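The Frost Board

4 January 2023
By Nuria Casado

Last updated in November

Tonantzin Bautista had the lid off the controller when the phone rang. She let it ring. The board inside was green and dusty and had a dead spider across the relay terminals, which she picked out with the tip of a screwdriver.

"It's for you," Lộc said from the doorway of the shed.

"Who is it?"

"Tremthorpe. Wenceslao Carrillo. He says his heaters came on at noon."

She wiped her hands and took the phone. Carrillo ran the long glasshouse at Tremthorpe and grew lemons in it, and he had bought one of their boards the winter before. It read a temperature sensor at each end of the house and switched the heaters when either reading dropped too low. It had done this without trouble until that morning, when he had put in the new version of the program.

"It's eleven degrees in there," Carrillo said. "I'm standing in it in my shirt. The heaters are going full blast."

"What does the screen say?"

"It says minus 93."

"For both ends?"

"Only the far end."

She told him to switch the heaters to manual and turn them off, and to stay where he was. Then she put the phone down on the bench and looked at the board in front of her, which was the same as his apart from the spider.

Lộc had already opened the laptop. He had written most of the new version himself and he had stayed up two nights with it. He was twenty-six and took things badly when they were his fault, and he went quiet when he thought they might be.

"Minus 93 isn't a temperature," he said.

"No."

"It might be the wire. How long is his wire?"

She asked. Carrillo didn't know. He said the electrician had run it along the gutter and back down the inside of the wall, and that it had used up most of a drum. Tonantzin wrote "long" on the back of an envelope.

They had changed one thing about the sensors that autumn. The old program waited nearly a second after asking for a reading. Lộc had cut the wait down so that the screen would feel quicker when you pressed the buttons, and people had been asking for that for ages. On the bench, with a sensor on the end of a short lead, it worked every time. He had logged 1,030 readings and all of them were good.

"I tested it," he said.

"I know you did. I watched you."

"Not on a long wire."

"We haven't got a long wire."

They did have one, as it happened. Ximena Rosales kept the old fencing cable in the barn next door, and she let them have it on condition that they rolled it back up afterwards. It took the two of them a while to get it laid out across the yard and back, in the cold, with Lộc going ahead to hold the gate. Tonantzin crimped a sensor on the far end and put it in an empty bucket with a slate over the top. Then she went in and pressed the button.

Nine degrees. She pressed it again. Nine degrees. Lộc leaned over her shoulder and she could smell the coffee on him.

On the sixth press it said minus 41.

"There you are," she said.

He sat down on the upturned crate and put the laptop on his knees. He changed the wait back to what it had been. Then he added a check, so that if a reading jumped by more than a few degrees the board would throw it away and ask again, and if it failed three times running it would show a dash and leave the heaters alone.

"It shouldn't leave them alone," Tonantzin said. "Think about it."

He thought about it. If the sensor failed on a freezing night and the board did nothing, Carrillo would lose the lemons. If the board turned the heaters on, he would lose some oil.

"Use the other sensor," he said. "If one end fails, go by the other. If they both fail, heat."

"And sound the buzzer."

"And sound the buzzer."

It was dark when they finished. He put the new version on the bench board and they sat and watched it, with the cable still lying out in the yard, and ate what was left of the bread. The readings came up one under another. Nine, nine, eight, eight. Once there was a gap and the board asked again and got eight.

Carrillo rang at seven. He had fitted an oil lamp over the lemons at the far end, in case, and wanted to know if he could go home.

"Give us an hour," Tonantzin said. "Lộc's bringing it over."

"In person?"

"He wants to see it on your wire."

Lộc was looking for his coat. It wasn't on the hook or over the chair. She told him to take hers, and to take the torch, and to ring her from the glasshouse before he let the heaters go back to automatic. He took the laptop under one arm and the spare board in a biscuit tin.

When the van had gone she went out with a lamp to roll up the cable. She had got as far as the gate before she remembered the sensor was still in the bucket, and walked back for it.

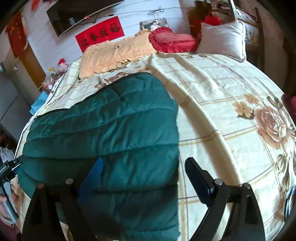
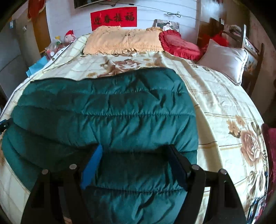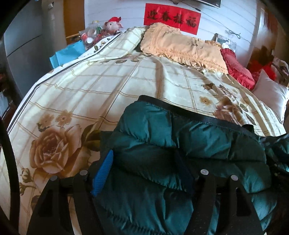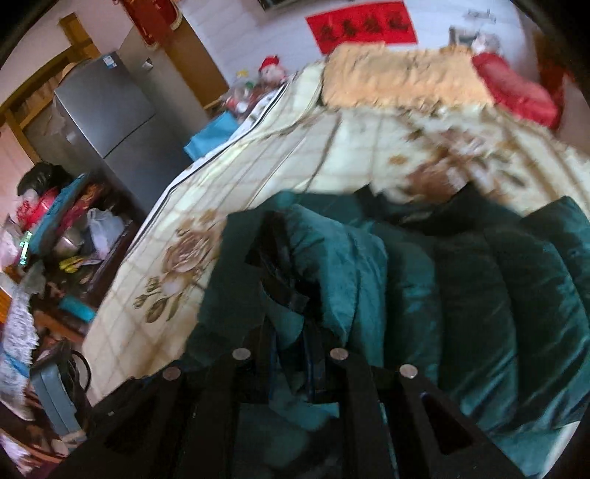 Dark green on pale bedding.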